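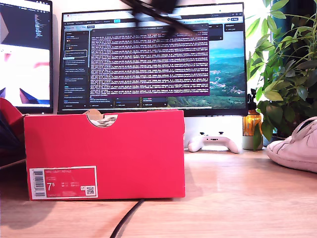
Chapter 2
Listener Contributions in Episodic Audio

A fan podcast differs from broadcast radio in the share of its content that comes from the audience. This chapter covers the collection, selection and editing of listener contributions for shows devoted to a film or television series. Terms introduced in Chapter 1 (feed, segment, cold open) are used without further definition.

2.1 The call for contributions

A call is a request, placed in an episode or on the show's website, for recorded or written responses to a stated prompt. Two properties of the call have the most effect on the material received: the width of the prompt and the length limit. Wide prompts ("What did you think of the finale?") draw long answers that overlap. Narrow prompts draw short answers that can be placed side by side.

The running case in this chapter is Kivavo, a podcast on the space serial Clunitari. Its September call asked which minor character should return, and set a limit of 50 seconds. The show received 105 recordings – more than one episode could hold.

2.2 Sorting

Recordings are first sorted by usability and then by content. A clip is usable if the speech can be understood at normal volume on small speakers. Clips that reveal plot points go in a separate group, to be placed after a spoiler notice.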